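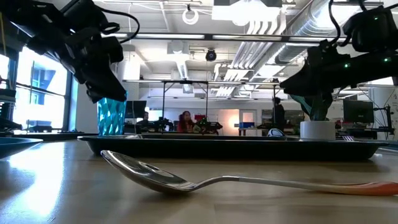
## About Ollora

Can a machine do chores yet? Some. Slowly.

We're Ollora, a small robotics shop in Grekcombe. 27 people, 2 arms to a table. Spoons, cups, trays, plants – the stuff every kitchen has. Picking up a cup, mostly fine now. A spoon lying flat on a table, still hard. Dishes after dinner, no, not this year.

Best run so far: 285 tries at table clearing in one week, 7 of them with no human help. We publish the bad weeks to.

Visitors welcome Wednesday afternoons, just email frist.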